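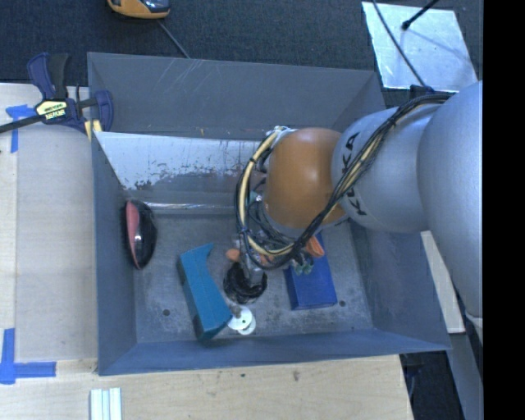
So I have spent most of January saying some version of "just one more batch" to anyone who asks when I'm going home. Collecting grasp examples is slow! I knew that going in, sort of, the way you know a long drive is long before you've done it.

The job goes like this. I tip a mixed handful of stuff into the bin, the arm picks a spot and goes down for it, the gripper closes, the arm comes back up and we log whether it's holding anything. Then it drops whatever it has, and we go again. Every try gets saved with a yes or a no, and the misses are every bit as welcome as the hits (I had to train myself out of groaning at them). After 30 tries I swap the objects and start a fresh batch.

Our learning system is called Medve, and Nerea Requena, who started it, has strong feelings about what goes in the bin. My first week I filled it with nice square blocks because they were easy to find, and the numbers looked wonderful. She asked me to try a load of odd shapes instead and we got 5 good grasps out of 30. Ouch. Now I mix them: a couple of blocks, always one L-shaped if I can, something round, something flat and mean. The L is my favorite because there are so many ways to grab it and half of them are terrible. Flat discs are the worst, especially anywhere near a wall.

Speaking of walls, I love a bin with sloped sides. Things slide back toward the middle on their own a fair bit of the time, so I'm not reaching in every two minutes to rescue something from a corner. It doesn't fix everything. Anything long enough will happily lean on the slope and stay there, and then you get a whole run of tries at the same awkward angle. I leave those alone now. Medve needs to see awkward too.

Two things I'd tell myself back at the start. Clamp the bin down and put tape on the table where it belongs, before the first batch and not after the third. I lost 69 tries to a bin that had crept sideways, and I only caught it when I was going through the logs with my lunch. And write down which objects went in! I was so sure I'd remember. I did not remember.

We're aiming for 20 more batches before the data goes over to the folks at Jasholm, who want to see if what Medve learns on our arm carries over to theirs. I have my doubts about the round stuff, but I've been wrong before. I'm off to dig through the parts drawer for something with a handle, and if you have a weird little object you think would stump it, leave me a comment.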